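Cómo funciona una lavadora de carga frontal

Nivel: 3.º ciclo de primaria. Texto: Vasiliki Tzavaras

Una lavadora es una máquina que separa la suciedad de la tela. Para hacerlo utiliza agua, detergente, movimiento y, en muchos programas, calor. Se llama de carga frontal cuando la ropa entra por una puerta situada en la parte delantera.

La cuba y el tambor

Dentro de la máquina hay dos recipientes, uno metido en el otro. El exterior se llama cuba. No gira y su trabajo es contener el agua. El interior se llama tambor. Es un cilindro de acero inoxidable con muchos agujeros pequeños y es el que da vueltas con la ropa dentro. El agua pasa de la cuba al tambor y del tambor a la cuba a través de los agujeros. La ropa no pasa porque los agujeros son demasiado pequeños.

En la pared interior del tambor hay unas piezas que sobresalen, llamadas palas. Cuando el tambor gira despacio, las palas levantan la ropa. Al llegar arriba, la ropa cae por su propio peso y golpea el agua. Esa caída, repetida muchas veces, desprende la suciedad.

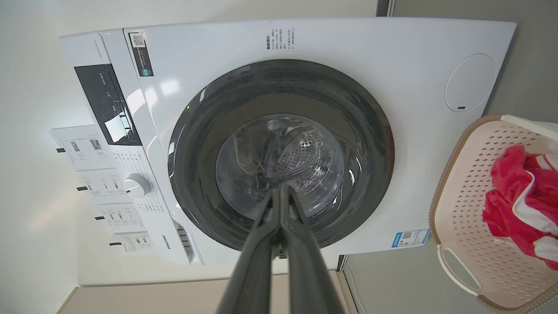
La puerta es redonda y tiene un cristal curvado hacia dentro. La curva empuja la ropa hacia el tambor y evita que se quede atrapada en el borde. Alrededor de la abertura hay una junta de goma. Al cerrar la puerta, la junta queda apretada contra el cristal y el agua no puede salir. Durante el lavado, un cierre eléctrico mantiene la puerta bloqueada.

El cajón y el panel

El detergente se pone en un cajón. El agua que entra en la máquina pasa primero por ese cajón y arrastra el detergente hasta la cuba. El suavizante va en un compartimento separado y entra más tarde, en el último aclarado.

El selector de programas es un mando giratorio. Cada posición corresponde a un tipo de tela o a un grado de suciedad. La pantalla muestra datos del programa, por ejemplo el tiempo que falta. Las etiquetas y hojas de instrucciones que acompañan a una máquina nueva deben leerse antes del primer uso, con una persona adulta.

Las fases de un lavado

Entrada de agua: se abre una válvula y la cuba se llena hasta el nivel necesario.

Lavado: el tambor gira en un sentido, se para y gira en el contrario. Así la ropa no se enreda tanto.

Aclarado: sale el agua con jabón y entra agua limpia. Esta fase se repite.

Centrifugado: el tambor gira muy deprisa. El agua sale por los agujeros y una bomba la expulsa por el desagüe.

Actividad: un tambor de cartón

Material: 2 vasos de cartón iguales, un punzón, un cordel de 300 milímetros y un trozo de tela mojada. Los agujeros los hace una persona adulta.

Se perfora uno de los vasos por los lados y por el fondo. Se mete la tela dentro y se coloca ese vaso en el interior del otro. Pasados 3 minutos, se separan y se observa si hay agua en el vaso exterior. Después se ata el cordel al borde del vaso perforado, en dos puntos opuestos, y se hace girar al aire libre, lejos de otras personas. Se anota por dónde salen las gotas.

Vocabulario

Centrifugar: hacer girar algo muy deprisa para separar el agua.
Cuba: recipiente fijo que contiene el agua.
Junta: pieza blanda que cierra el paso al agua.
Válvula: pieza que abre o cierra el paso de un líquido.

Revisión técnica: Hryhorii Zhuravel. Ficha 744 de la colección Jiretti, actualizada el 23 de abril de 2024.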